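How to Reconcile Your Bank Account by Hand (and Why I Still Do It Every Month)

Posted 23 September 2020

If you run a small business and keep your own books, there is one job you probably put off more than any other, and it's the bank reconciliation. I used to put it off too. I would open the statement, look at the closing balance, look at the closing balance in my ledger, see that they didn't match, and go make a sandwich. Two sandwiches, some months.

It took me a long time to settle into a way of doing it that doesn't spoil an evening, and I'd like to walk you through it the way I would if you were sitting at my kitchen table. You don't need special software. I use Ronthorpe for my day-to-day ledger, but a plain spreadsheet or a paper cash book will do the job just as well.

What you need before you start

Your bank statement for the month, printed if you can manage it. Your own cash record for the same month. Last month's finished reconciliation. A pencil, and a highlighter in any color you like. I also keep a folder of receipts close by, although with luck you won't have to open it.

Step 1. Check your starting point

Look at the opening balance on the statement and compare it with the closing balance on last month's statement. They should be the same to the penny. Then look at your ledger and make sure its opening balance is the one you finished with last time. If it has changed, somebody (probably you, probably late at night) has gone back and edited an old entry, and you'll want to find that before you go any further.

Step 2. Tick off the money coming in

Take the deposits first, there are usually fewer of them. Go down the statement line by line, find the same amount in your ledger, and tick both. Please do tick both! I have seen so many people tick only the statement and then wonder why they can't tell what's left over.

Watch out for customers who pay several invoices in one go. I do some bookkeeping for a little shop called Starbridge, and their biggest customer, Jetell, likes to settle everything in a single transfer. The bank shows one line and the ledger shows a handful. Bracket those together in pencil and write the total beside them, so that you can see at a glance next month what you did.

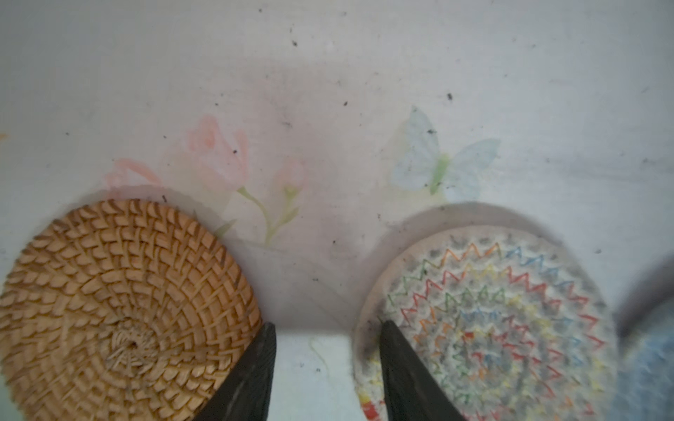 Step 3. Tick off the money going out

Now do the same with payments. Card purchases often land on the statement a couple of days after you made them, so match on the amount first and the date second. Checks can take a good deal longer. Bank fees and interest are the ones people forget, because no receipt ever arrives for them — run the highlighter over those and add them to your ledger as you go.

Step 4. List what's left

By now you'll have a few unticked items on each side. Anything on the statement but missing from your ledger needs to be entered, once you're sure what it is. Anything in your ledger that the bank hasn't seen yet is a timing difference, and you simply write it down.

Step 5. Do the sum

Start with the closing balance on the statement. Add deposits that haven't cleared, then take away payments that haven't cleared. The answer should equal your ledger balance. Say the bank shows 4,000 and you have a check for 50 still out in the world. Your ledger ought to read 3,950, and if it does, you're finished.

If it still won't match

Work out the difference and look for that exact amount first. Then halve it and look for that, which catches anything you entered on the wrong side. If the difference divides evenly by nine, you may have swapped two digits somewhere, writing 54 where you meant 45. I was taught that trick on a course at Araya years ago and it has saved me more evenings than I can count.

And if you're still stuck, leave it until morning. Please don't plug the gap with an entry called "miscellaneous," however tempting that is. It will come back to you in November when you're trying to get everything tidy for the year end, and you won't have the faintest idea what it was.

Once you've got your match, write the date on the page, staple it to the statement and file it where you'll find it next month.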